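What Is Marble?

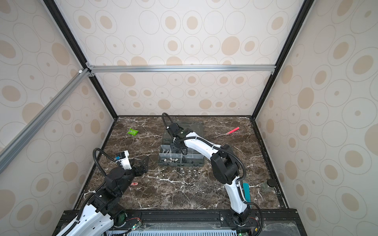

Marble is a kind of rock. It begins as limestone, which is made mostly from the shells and skeletons of sea animals that settled on the sea bed. When limestone is buried deep underground, heat and pressure change it. The tiny grains inside grow into crystals that lock tightly together. A rock that has been changed in this way is called a metamorphic rock.

Where do the veins come from?

Pure marble is white. Other colours come from other materials mixed in with the limestone. Iron can make marble red, yellow or brown. Clay and carbon can make it grey or black.

Veins are the thin streaks that run across the stone. Many of them start as cracks. Water moves through the cracks and leaves minerals behind, and these slowly fill the gap. A dark brown stone with white veins often has a mineral called calcite in its streaks.

Stone and patterns

The veins in natural marble do not repeat. A printed wallpaper is different. Its ovals and rings are put on by a roller or a printing machine, so the same group of shapes comes round again and again. Some tabletops are also printed to look like marble. To check, look for two patches of veins that match exactly.

Looking after marble

Lemon juice and vinegar are acids. They react with calcite and leave dull marks called etching. Wipe up spills with a soft, damp cloth.

Words to know

Calcite: the main mineral in marble.
Metamorphic: changed by heat or pressure.
Vein: a streak of a different mineral in a rock.

Written by Raili Laitinen. Checked by Hanne Kokkonen.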